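Chapter 4
What Does It Really Cost?

When I was nineteen I bought the cheapest bag in a shop in Vavside and felt very pleased with myself. The strap tore in January. I bought the same bag again (I know!), and that one tore too. By the time I gave in and paid for a decent one, I'd spent more than the decent one cost in the first place.

I've taught beginning economics for 30 years now, and I still start this chapter with that bag. The number on the tag is the price. What you give up over the whole time you own a thing is the cost, and the two can drift a long way apart – with bags, with shoes, with used cars most of all.

So before we get to any graphs, I'd like you to pick something you carry every day and look at the parts that take the strain. Zippers, buckles, webbing, seams. Somebody at a company decided how much to spend on each of them, and you live with that decision every time you pull the thing closed.

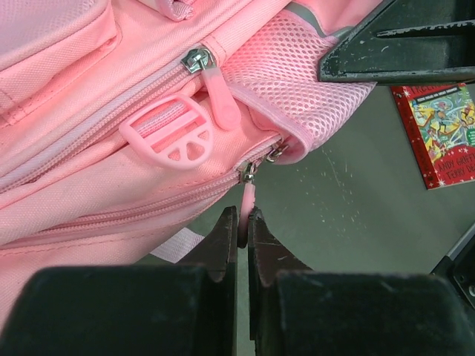

4.1 Price per use

Let's put some numbers on it. Suppose Premero sells a backpack for $30 and it lasts 60 school days. Lallex sells one for $306, which sounds outrageous, and it lasts 582 days. Work out the price per day for each before you read on, and write down which one you expected to win.

You should get 50 cents a day for the first bag and a bit under 53 cents for the second. Pretty close! Keep both answers handy, as we'll need them again when we get to repairs.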